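Desktop computer (inside the case)
From the Kiria household encyclopedia, an open reference written by its readers
Entry by Saodah Pattinasarany. Last revised October 2024.

The desktop computer is the box that sits under or on top of a desk and does the work while the screen gets all the attention. I've written this entry about the inside of it, because the outside is already covered (rather well!) under "Office furniture and fittings". I've kept to the ordinary office sort of machine, the kind firms buy by the pallet and sell off a few years later, and I've put in bits of my own experience where they seemed useful. The Kiria rules allow that so long as you sign your name.

The case

The case, or chassis, is a folded steel box with one side that comes off. On older machines that meant screws, and on a lot of office ones there's a latch or a sliding panel instead, which I much prefer. The metal is full of slots and holes, and for years I assumed they were all for air. Some are. Others are for hooking panels and brackets on to, and quite a few are left there for parts that a different version of the same computer would have had. Makers like to press one shape of case and use it for a whole family of models, so don't worry if you find an opening with nothing in it.

Edges inside a case can be sharp. Modern ones are mostly rolled over or smoothed off, but I still have a little white line on my thumb from a Broncombe tower I took apart one March, and I now wear thin gloves for the rummaging part.

The power supply

The power supply is the metal box that the mains lead goes into. It takes the electricity from the wall and turns it into the much lower voltages the rest of the computer wants, 12 volts and 5 volts and so on, and sends them off down a bundle of cables. It has its own casing, and you should leave that casing shut. There are parts in there that can hold a charge after the plug has been pulled, and repairing one at home isn't worth the risk. If it's faulty, swap the whole box.
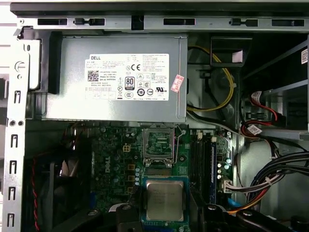
Power supply in an opened desktop computer, with its specification label.

The label is the most useful thing on it. You'll normally find the maker or brand, a model or part number, what goes in, what comes out on each line, and a crowd of approval marks in tiny print. The CE mark is the maker's statement that the thing meets European rules. UL is an American safety body, and its mark turns up all over the world on parts like these. "80 PLUS" is about efficiency: the basic version means that at least 80 per cent of the power drawn from the wall reaches the computer at the usual test loads, with the rest going off as heat. There are fancier grades (bronze, silver, gold and upwards) with higher numbers to meet.

If you're buying a replacement, take the part number down first and do it carefully. Office machines often use a shape of power supply, or a plug on the end of it, that an ordinary shop-bought one won't match. I once ordered a lovely Nkosi unit, got it home, and it was too long by 9 millimetres. Back in the post it went.

The cables

Colours help here, up to a point. In the common scheme yellow is 12 volts, red is 5 volts, orange is 3.3 volts and black is ground. Lots of office computers wander away from that, though, with striped wires and odd extras that only make sense next to that maker's own diagram, so I wouldn't trust colour alone before cutting or joining anything. Plugs are a better guide. They're shaped to go in one way round and most have a little clip, which you squeeze before you pull. Pull on the plug and leave the wires alone!

Cables tend to be tucked along the side or over the top of things so they stay clear of the fans. When I'm taking a machine apart I note down where each one ran, in an old Grulteo pocket diary that I keep in the toolbox, and it has saved me a good deal of muttering.
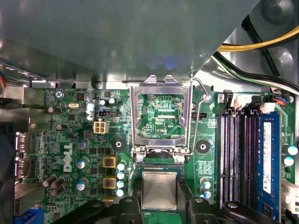
The motherboard

Everything else plugs into the motherboard, the large flat circuit board at the bottom of it all (or at the side, if the case is standing up). Green is the traditional colour, though you'll see black and blue ones too. It's held down by screws round the edges and in a few places further in, and those screws go into raised posts so that the back of the board doesn't touch the steel.

The small white lettering printed on a board is called silkscreen. It names connectors and parts for the people who build and mend them, and it's often shortened so much that you have to guess. "KEYB MOUSE" is one of the friendlier ones.

The little cans standing about on the board are capacitors, which smooth out the supply of power. Near the processor you'll also find chokes, chunky square parts that work alongside them to feed the processor a steady low voltage. A shiny oval metal can is generally a crystal, and that keeps time for the circuits near it. On older boards it's worth looking at the tops of the capacitors: a healthy one is flat, and a bulging or crusty one is a common reason for a computer that keeps restarting itself.

The sockets for the outside world sit along one edge. VGA is the old blue screen connector, and DisplayPort is the newer, smaller one. Plenty of office boards carried both for years, as firms hung on to their old monitors.

Cleaning

Dust is the usual complaint. Switch off, unplug, hold the power button in for a few seconds, then use a soft brush or short puffs of air. Hold the fan blades still while you do it. Touch bare metal on the case before you touch the board, and again whenever you've walked across a carpet.

See also: Monitor; Mains plug; Screwdriver; Office furniture and fittings.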